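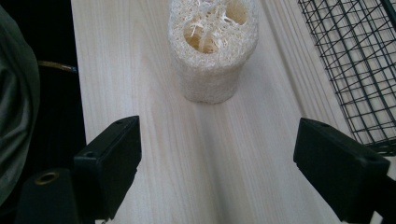 Notes from the early learning apps fair at Hunlow, typed up on the train so forgive the spelling. 9th May, doors at ten, I got there nearer eleven as the bus from the station goes round every village first. Badge printed with my surname wrong. Never mind.

I went mainly for the counting and home language apps, ages three to six. We've got five languages between the children in my two groups and almost nothing for four of them. So that was the shopping list. Not maths games in general, there are hundreds.

First stand by the door was Rivano. Big stand, free juice. Their number app is very polished, lots of balloons. Tried it for ten minutes. You pop the balloon with the right number, it cheers, you pop another. Pop the wrong one and it also cheers a bit, just quieter. Asked the man whether a child could get through a level by hitting everything. He said the level would "take longer". So yes. Voices are lovely though, real people, and the Polish one sounded like somebody's gran. School licence is 383 a year which we haven't got.

Then Tolla, which was the one I'd come for. Small table at the back near the toilets. Karlijn Van Hecke was running it on her own and losing her voice by lunchtime. Tolla does counting to 20 in 14 languages and the thing I liked, you can set two at once. Child hears it in the home language, then in English, then has to tap along. One tap per number, and if they tap too fast it waits for them. No buzzer. I had a go in Flemish and got to six.

She let me look at the back end too. You can switch off the music (thank you). You can switch off the stars. There's a page for parents that says what was done that day in plain words, "counted to 8, stuck on 9" sort of thing, and it comes in the parent's language not the school's. Ours would use that.

Moans about Tolla — the drawings are a bit flat, the frog looks like a pear, and it only runs on newer tablets. Ours are from before the flood. Karlijn said an update for older ones was meant to be out in Febuary and wasn't. No new date given. I asked twice.

Lunch was a cheese roll. Sat with Torben Wendt and Ute Weidemann who run a nursery together and have been using Tolla since last autumn. Ute says the quiet ones took to it first. Torben says half the parents never opened the parent page until they printed the sign-in on a card and put it in the coat pockets. Worth stealing.
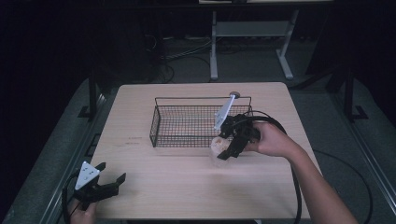
Afternoon talks, two rooms, naturally both the ones I wanted were at the same time. Chose Wiebke Schwerdtfeger on number words. Very good, very fast. Main point was that in German you say the units before the tens, four and twenty, and children switching between that and English muddle 24 and 42 for ages, and most apps just mark it wrong and move on. She wants apps to say which mistake it was. Someone asked how much screen time she'd allow and she said ten minutes and then go and count some stairs. Applause. Slides are supposed to go up on the fair website, not there yet, I've looked.

Missed Joscha Dreßler on recording children's voices. Was told it was packed out and the sound went. He's doing it again online.

Quick whip round the rest before the bus:

Bauerfeind — tracing numbers with a finger. Solid, dull, works without wifi. Cheapest of the lot. The seven has a bar through it and you can't change that, which will cause rows with our reception teacher.

A story app where a goat counts its friends, didnt catch the name, lost the leaflet. Ads between pages. Ads! For under fives! Walked off.

A wall of song videos. Loud.

Hall itself fine. Too warm, not enough chairs, one socket per stand so everyone was hunting for chargers by two. The organisers said 700 tickets went and it felt like all of them were in front of me at the coffee. Creche was a good idea, and full by the time most people arrived.

What I'm taking back: ask for the Tolla trial (one term, no card needed, up to two groups). Find out which of our tablets can take it. Copy the coat pocket thing. Write to Rivano about a small school price, won't hold my breath. Get Wiebke's slides.

Would I go again, yes, but earlier, and with sandwiches. Bus back was late as well. If anyone picked up the goat leaflet I'd still like the name so I can warn people off it.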